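Le retour des consignes de quartier

Rapportez vos bocaux ! À Nanness, la phrase est peinte en grand sur la vitrine de l'épicerie Hergate, et les habitants la prennent au mot. Le matin, on croise dans la rue des gens qui tintent en marchant, un cabas sur chaque épaule, et je dois dire que j'adore ce bruit.

L'idée vient d'Orlando Chambi, ancien brasseur, qui lavait déjà ses bouteilles à la main pour ses voisins. En août, il a installé sa première laveuse dans un garage. Elle passe aujourd'hui 400 bocaux par cycle, et Cerkia, l'atelier qu'il a monté avec Siwan Gethin, travaille pour 117 commerces de la vallée – des fromagers, deux traiteurs, une crémerie qui ne jure plus que par le pot en grès. 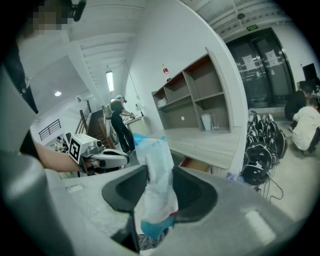 La consigne a d'abord séduit les plus de soixante ans, qui l'avaient connue enfants et qui retrouvaient le geste sans y penser. Les plus jeunes sont venus ensuite, par le vrac et par les marchés. Reste le vieux réflexe du plastique, ce sac blanc translucide, un peu bleuté, avec son mince liseré rouge, qu'on accepte pour trois fois rien et qu'on oublie au fond d'un tiroir. Siwan en garde une pleine caisse, tous récupérés, pour emballer les couvercles !

Côté prix, le système tient sur une pièce de deux euros, rendue au comptoir contre le bocal vide. Les clients peuvent aussi la laisser en avoir, et beaucoup le font. Mei-kuen Lo, qui vend des pickles de radis et un piment fermenté redoutable, récupère ainsi presque tous ses pots. Elle a même redessiné son étiquette pour qu'elle parte à l'eau tiède.
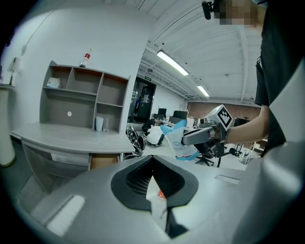
Le tri, lui, demande de l'œil. Il faut repérer l'ébréchure sur le col, vérifier le pas de vis, écarter les verres trop fins, et tout cela va vite quand on a pris le pli. À l'atelier, on s'habille comme on veut pourvu que les bras soient libres : une tenue noire et les bras nus, par exemple, vont très bien pour la matinée. Babar Lodhi, lui, travaille en musique et fait sonner chaque bocal du bout de l'ongle – un verre fêlé rend un son mat, qu'il reconnaît avant même de l'avoir retourné.

La prochaine étape s'appelle Khasawneh, un entrepôt en bord de canal où Cerkia voudrait stocker 2000 caisses et ouvrir un comptoir au public. Le bail se signe cet été. En attendant, les bocaux se déposent chez Hergate, rincés et sans couvercle.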